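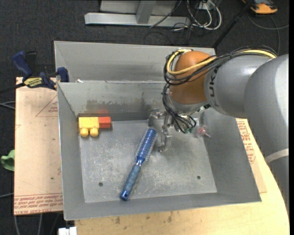 4. Recording your first demonstrations

By now your workcell should be clamped down and the Plodata recorder should be talking to the arm. Take your time with this part — a calm, steady demonstration is worth far more than a quick one, and everyone feels clumsy at first!

1. Place a few small objects in the bin. A hairbrush and a couple of toy blocks make a good starting set, and you can mix in odder shapes once you feel comfortable.

2. Pick up the hand controller and hold the side button until the light turns green. The arm will now follow your hand.

3. Bring the gripper down slowly, close it on one object, lift, and pause for a moment before you let go of the trigger.

4. Press Save to keep the attempt, or Discard if you bumped something. (We discard plenty of ours.)

5. Move the objects to new spots and repeat. We suggest 50 demonstrations for each object, in sittings of 15 minutes or so.

Note: Training can begin at 375 saved demonstrations, but we like to have 400, which leaves room to throw out the shaky ones later.

Caution: Keep your free hand out of the bin whenever the light is green. Check that the cables at the wrist have enough slack before you turn the gripper, and stop if they pull tight.

If the arm lags behind your hand, go back to Section 3 and run the Tostness timing check again.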